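How We Moved Our Book Sorting to Robot Arms, and How You Can Plan the Same Change

By the Saliba project crew, Skencombe Book Exchange

If you run a place where used books come in by the crate and have to go out again by the shelf, this page is for you. We take in children's books, magazines, comics and schoolbooks in several languages, and until last July every one of them was picked up, checked and shelved by hand. Now a pair of robot arms does a good part of the lifting. We love it, we made plenty of mistakes, and we want to pass on the parts that worked!

Before you start

You need a steady flow of books, a table you can leave alone for weeks, and people who already know the job. That last one matters most. Our arms run on software from Joden, and it learns from recordings of people doing the task with hand-held grippers. So the first month of automation at our place had no robots in it at all, just our own sorters picking up books all day with a new tool in their hands.

Step 1. Write down the job as it is done now

Go and watch. Our written procedure said "pick up book, check cover, place on shelf," and it was hopeless. People tilt a thin book to check the spine. They square up a pile against the table before lifting it. Large paperbacks get taken low, by the bottom edge, and kept nearly upright so the pages don't flop open. Put all of that on paper, in the sorters' own words, before anyone touches a gripper.

Step 2. Start with single books

Pick one book at a time and hold it still for a slow count of two before you move it anywhere. Mix the sizes early. We spent days on small novels and then found that picture books behaved like a different object altogether (floppy, wide, slippery covers), so put those in from the first morning.
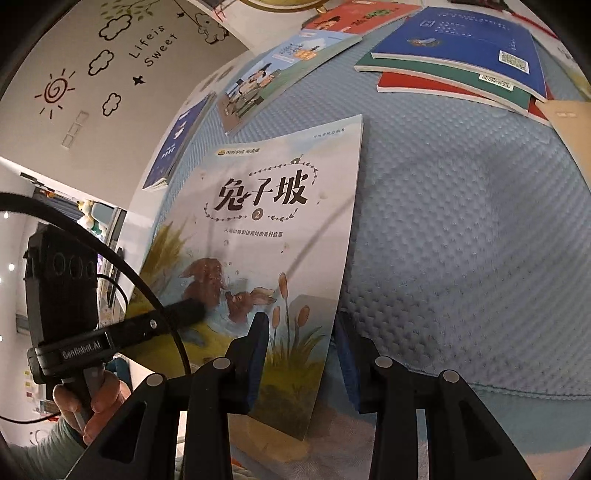 How long does it take a sorter to get comfortable with the gripper?
Most of ours needed two short sessions, and the ones who had been shelving the longest picked it up fastest. The squeeze is the hard part, so let people practice on books you were going to recycle.

Keep sessions to 25 minutes. We tried an hour and the wrists complained, and the recordings from the second half were sloppy enough that we threw most of them out. Swap people between the gripper and the regular desk, and pay the same rate for both. We got that wrong at first and had to fix it.

Step 3. Name your recordings so the sorters can read them

We use Prollo, a plain little logging program, and every session gets a short title like "picture books, soft covers, from pile." Resist codes! The person who did the work should be able to find it again, watch it, and say "no, I'd never do it that way." Those comments improved our results more than any setting we changed. By the end of the first round we had 1308 good pickups and 211 marked for a redo.

Step 4. Move on to stacks

Once single books go smoothly, lift several together. Begin with three or four of the same size, then go to mixed piles where magazines are tucked in among the books. Get the jaws well onto the stack, close slowly, and tilt a little before lifting so you can feel whether the middle ones want to slide.
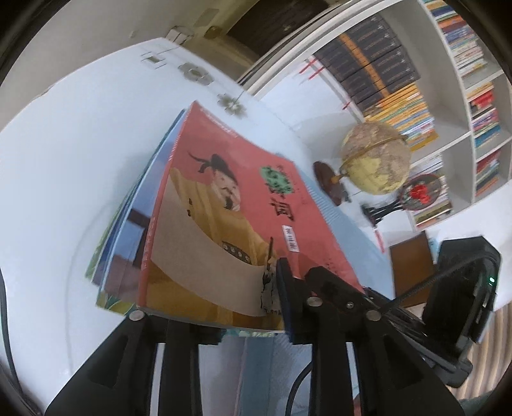 Mixed piles took us longer than everything else put together, and they were worth it, as that is how donations really arrive. Aim for around 100 clean stack lifts before you hand the task over to the arms, and include some ugly ones. If a book drops, keep the recording and mark it. Don't stage a drop on purpose.

Step 5. Give the arms one shelf

Choose a single low shelf and let the arms fill it while a sorter works nearby with a stop button in reach. We did this from 9 to 11 a.m., when donations are slow. Leave the rest of the room exactly as it was. Add a second shelf when your sorters ask for one, which for us was after three weeks.

What changes for the people

The sore backs are mostly gone, and that alone made us happy. Sorters now spend their time on things we never got to before: matching up sets, repairing spines, reading enough of a book to put the right age on it. Two new tasks appeared as well, reviewing recordings and resetting the table when the arms get stuck, and both need hours on the schedule. We hadn't planned for either one.

Hours are the question everybody brings up first, so answer it before the equipment arrives. We put ours in writing: no cuts for the length of the Saliba project, and a say for the sorters in which tasks go to the arms. They kept fragile books and anything with loose pages for themselves. They also kept the opening of the crates, which is the fun bit.

If you're setting up something similar, the blank task sheet we used in Step 1 is kept at the Skencombe front desk, and you're welcome to copy it.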